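Brosilby mending evenings are back, and they've moved

Well, I didn't think I'd be writing this one so soon, but the mending evenings are on again! If you missed the fuss in May, the old room above the bakery in Brosilby had to close when the roof let in more rain than anybody could mop up, and we all thought that was the end of it. Five months of carrier bags full of trousers with no zips, in my case.

Anyway, I popped over to Zadwood last night for the first session in the new place, the long room behind the library (go in by the side door, the front one is locked after six). Minttu Kinnunen is running it again, with Diễm Hầu on the sewing machines, and I'm pleased to say the kettle has made the journey too.

The money side is sorted for now. The spring sale and the sponsored walk brought in £2,776 between them, which pays for the room until next summer and leaves a bit over for needles, thread and getting the two older machines serviced. Minttu told me they'd mended 135 things in the last year at Brosilby, mostly coats and school trousers, and one tent that took up the whole floor and most of an evening.

It's still £3 on the door, and under-16s get in free. You bring whatever needs doing and somebody shows you how to do it yourself, so don't expect to drop off a pile and go to the pub (I asked). Curtains are fine this time, as the tables are longer. Shoes are still a no, sorry.

What I liked best was the fabric swap at the back. You put in what you don't want and take what you do, and there was a fair bit of rummaging going on by eight o'clock. I came home with some green corduroy and no plan for it whatsoever. Réjean Melnyk was after something tough enough to patch a rucksack, and he's promised to bring it along finished next time, so we'll see!

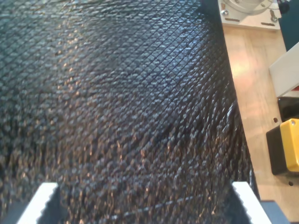 Dark, textured material with a fine diamond pattern.

If you've got spare cloth, Diễm would love bigger pieces, anything from a pillowcase upwards, washed please. Buttons are very welcome too, but they have more than enough wool.

The next one is on 15th October, half past six till nine. Parking is tight on the library side, so try the lane by the chapel, and ring Minttu first if you need the ramp put out.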